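How a robot team decides what to buy

When you want a new bicycle, you probably don't run straight into the shop and point at the shiniest one. You think about how much money you've got, and where you'll keep it, and whether you'll need a helmet and a lock as well. Grown-ups who work with robots have to do exactly the same sort of thinking, and it takes them rather longer than you might expect!

Rosimeire Toledo plans the equipment for a robot project called Wulari, in the town of Flanham. Her team wants a robot that can tidy things into lockers. Before it can learn, people have to do the job themselves, holding grippers in their hands. A gripper is a sort of pinching tool, and it does the work your fingers and thumb would do.
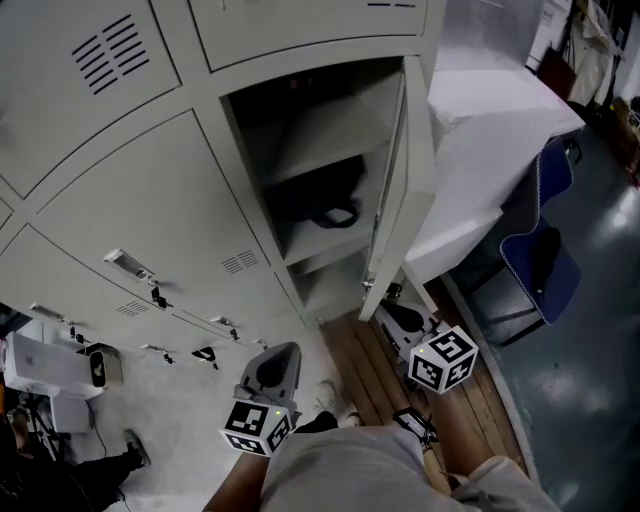 A gripper in each hand, and one locker open with a bag inside.

The patterned cubes on the grippers are markers. A camera can spot those black and white squares very easily, so a computer can work out where each gripper is and which way it's tilting. Markers are cheap, and Rosimeire likes cheap things, but they still go on the list.

Her list begins with the job and leaves the prices until later. What will the robot pick up? A bag with a strap is floppy, and floppy things are much harder to hold than a box. That tells her to look for soft fingers that can bend a little – hard metal ones might let the strap slide away.
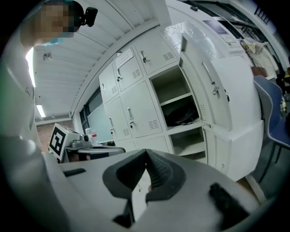
Needs, wants and spare bits

Next she makes two piles of paper, one for needs and one for wants. Grippers and cameras are needs. A smarter trolley to wheel them about on is a want, and I'm sorry to say it has been a want for quite a long time.

Then come the small things, which are terribly easy to forget. Soft finger pads wear out, just as the rubber on the end of your pencil does. Rosimeire's plan has 64 spare pads in it, and 129 printed markers, as corners get bent and somebody always needs one more.

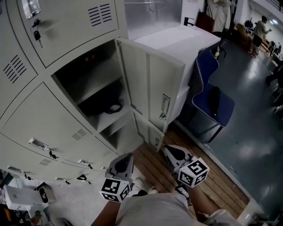
She also asks more than one shop. For the very same box of cables, a shop called Lindgren wanted 154 pounds and another called Flolbridge wanted 59. You might shout "Flolbridge!" straight away, but Rosimeire rang them both first to ask how long the cables would take to come, and what would happen if one was broken.

Lockers need planning too. Does the handle stick out, or is it tucked into the door? Is there a key to turn? Keys are fiddly even for people with cold fingers, so a robot that must turn one will need a better gripper, and a better gripper costs more. Sometimes it is wiser to let a person turn the key and save the money for something else.
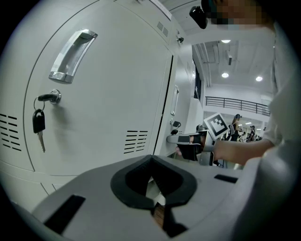

Page last changed: May

Now you have a go. Think of one job at home that you'd like a robot to do, perhaps pairing up the socks. Write down what it would have to pick up, what it would need to see, and which parts might wear out. Then put a star beside the things you'd buy first, and show your list to a grown-up – they may well have a few socks to add.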